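2020-01-22

Adhesive trials, Rusley bench. Continues from the September sheets.

Starting point: the hide glue from Vondano has been letting go on the short-grain test pieces, and the batch made up to the old Bendard recipe has held. Same timber, same clamps, same open time as far as the notes go. The only differences written down are the soak and the pot temperature, so those are what I am changing this week.

Soak. Glue A (Vondano) in cold water overnight, 100 g dry to twice its weight. Glue B (Bendard recipe) the same. A had taken up nearly all the water by morning and B had left a small puddle, poured off and weighed at 5 g. Not enough to matter for the mix but noted in case it repeats.

Heating. Water bath, thermometer in the glue and not in the bath. The old notes do not say which, and I suspect the September figures were bath readings. Brought both up to 60 °C and held for 30 minutes. A skinned over twice, B once. Skins lifted off with a stick and thrown away.

Test pieces. Beech offcuts, planed this morning, end grain sized with thin glue and left to go off before the second coat. Lap joints, all cut with the same jig. Clamp pressure by feel, a weak point. The spring clamps would give a more even pull but there are not enough of the large ones. Pieces marked in pencil on the back: A or B, then a running number.

Squeeze-out. A came out stringy and was gelling at the edges before the clamps were fully home. B stayed workable for longer. Room was cold first thing, 14 °C at the bench, and I did not warm the first few pieces. Warmed the rest on the radiator shelf. Cold pieces are marked C after the number so they can be left out of the averages if need be.

Pot left to cool with the lid off – my mistake – and the water loss will have thickened what remains of A. Do not use it for the next set. Fresh soak tonight.

Pull tests once everything has had its full drying time. Will use the lever rig and the Chiang spring balance, which read 97 N against the 100 N check load last time. Correct for that or have it adjusted first. Record the failure as wood, glue line or mixed, since the September sheets only give the load and that tells us very little.
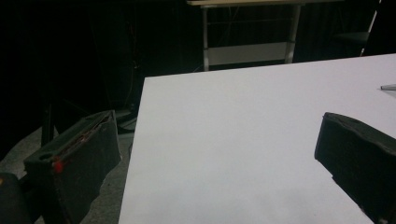

White top, nothing marked out on it.

Still to do: second soak of both glues, ratio kept as it is. Find out how old the Vondano stock is, as there is no date on the sack. Cut more beech. Try one set at 55 °C if there is enough of B left over. Clean the brushes in warm water before they set – two ruined already.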